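3. Materials and Methods

3.1 Study setting

Fiber release was measured in domestic washing under conditions close to those of ordinary use. Earlier work in this area has mostly relied on laboratory wash simulators with steel canisters of small volume. These give good repeatability, but the ratio of liquor to textile is fixed by the canister and the drop height of the load is far below that of a household drum. The present study used front-loading household machines throughout. Both the drum wall and the door gasket were treated as surfaces on which loose fiber can be held between cycles and released later.
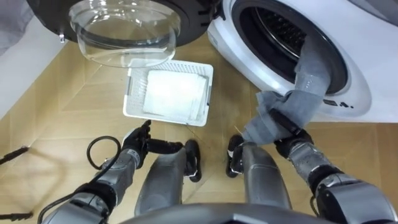
Photo: Kirkero Textile Laboratory, August 2018

The gasket deserves separate mention. In a front-loading machine the flexible seal between the tub and the door forms a fold, and part of the fiber shed during a cycle settles in this fold when the water drains. If it is left in place, some of it is carried into the next load. Carryover of this kind raises the apparent release of a low-shedding fabric washed after a high-shedding one. The cleaning procedure in Section 3.4 was designed to limit this effect.

3.2 Test fabrics

Four fabrics were selected to cover the main constructions found in household laundry:

(a) a brushed polyester fleece, supplied by Drukley;
(b) a plain-weave polyester of the type used for linings;
(c) a cotton terry toweling;
(d) a polyester and cotton blend jersey.

All fabrics were bought undyed. Specimens were cut with a hot knife where the fiber content allowed it, and the edges of all specimens were folded twice and stitched with continuous filament thread. Cut edges are a known source of loose fiber and would otherwise have dominated the result for the woven lining. Each load had a dry mass of 2000 g, made up of specimens of one fabric only. Loads were conditioned in a standard atmosphere before the first weighing and again after drying.

3.3 Wash cycles

Each load was washed at 40 °C with a fixed spin setting. A liquid detergent without enzymes or optical brightener was used, at 50 mL per load. Powder was avoided, as undissolved builders are retained on the filter and cannot be separated from fiber by weighing alone. No fabric softener was added. The water supply was passed through a cartridge filter (Vanags) ahead of the inlet valve, and a blank was taken from the filtered supply at the start of each series.

Every load was washed ten times in sequence. Release in the first cycle is commonly much higher than in later cycles – loose fiber from manufacture is removed early – and a single-cycle test says little about the behavior of a garment over its life. Loads were dried flat between cycles. Tumble drying was left out of the main series because lint removed in the dryer is not available for release in the following wash, and the two processes cannot then be told apart.

3.4 Cleaning between series

Before a change of fabric, the empty machine was run twice at 60 °C without detergent. The door was then opened fully and the gasket fold was wiped with a damp lint-free cloth, starting at the top and finishing at the lowest point. The inner face of the door glass was wiped in the same way. The drain filter was removed, rinsed into a beaker and put back. Rinsings were filtered and weighed along with the blank for that series.
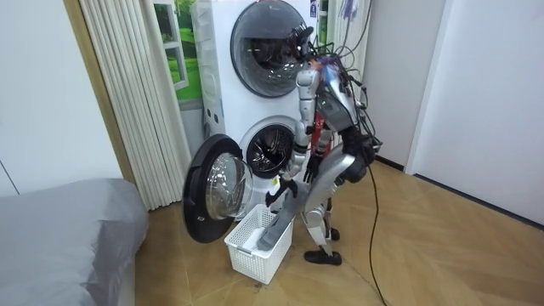 Figure 1. Stacked laundry tower with the lower door open.

Doors were left open after cleaning until the next series began. A closed door keeps the gasket damp, and damp fiber was found in preliminary trials to be harder to wipe from the rubber.

3.5 Collection and filtration

Drain water from all phases of the cycle was led through a smooth hose into a covered tank. The full volume was stirred and passed through a stack of woven nylon meshes (Satar) with openings of 400, 200 and 50 µm, in that order. The meshes were dried to constant mass and weighed on an analytical balance. Fiber finer than the smallest mesh was not recovered, and the values reported in Section 4 should be read as lower bounds. The loss is expected to be greatest for cotton, which breaks into short fibrils under wet abrasion.

3.6 Data treatment

Release was expressed in milligrams of retained fiber per kilogram of dry textile per cycle, after subtraction of the blank. Where the blank exceeded one fifth of the retained mass, the cycle was marked and left out of the regression. Decay over the ten cycles was fitted with a single exponential plus a constant term, the constant being taken as the steady release of the fabric. For the terry toweling the single exponential gave a poor fit in the first two cycles, and a second term was added for this fabric only.

No correction was made for detergent residue on the meshes. Test filtrations of detergent solution without textile gave mass gains below the resolution of the balance on the two coarser meshes and a small gain on the finest. The latter is included in the uncertainty stated in Table 2.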